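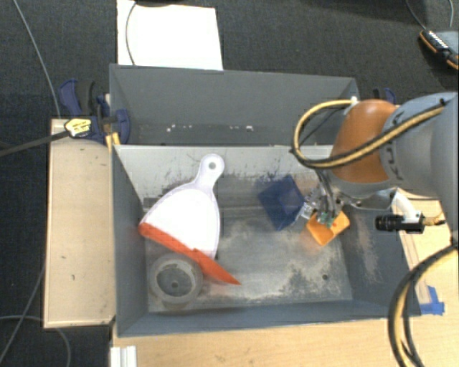 Withdrawal stuck after bridging to the wrong network?

Tayla Henare
I moved 800 USDC from the Itau exchange to my own wallet on Sunday, August 16, 2026. On the withdrawal screen I picked Ukari as the network because the fee was lower. My wallet app is Heltomau, and it only shows my mainnet balance, which hasn't changed. The exchange says the withdrawal is complete and gave me a transaction hash. When I paste the hash into the mainnet explorer it says not found. Is the money gone? I have the seed phrase written down and I control the wallet. I also have another 2,000 to move and don't want to do it until I understand this.

lowgwei
Not gone. Ukari uses the same address format as mainnet, so the coins went to your address on that chain. Look up the hash on the Ukari explorer and you should see it there. Then in Heltomau go to Settings, Networks, Add network, and put in the details from Ukari's own docs page – don't copy them from a forum post, including this one. After that, add the USDC token contract for that network by hand if the balance still shows zero.

To move it again you need a little of the chain's gas token. If you have none, withdraw the smallest amount the exchange allows, on the same network. Then you can use the bridge to go back to mainnet, or send it back to the exchange if they take deposits on Ukari. Check that before you send. Some exchanges pay out on a network but don't credit deposits from it.

For the other 2,000, send a small test first. I lost 200 in 2021 by skipping that.

pieter_b
same thing happened to me, just wait it out, mine showed up after 4 days

old_nonce
Waiting won't change anything if the hash is already confirmed on the other chain. The wallet has to be pointed at it. The first reply has the right steps. I'd only add that if you have a Lévesque hardware wallet connected, update its firmware before you try to sign on Ukari, as the older version gives a blank error. And ignore anyone who messages you offering to "sync" your wallet or asking for the seed phrase.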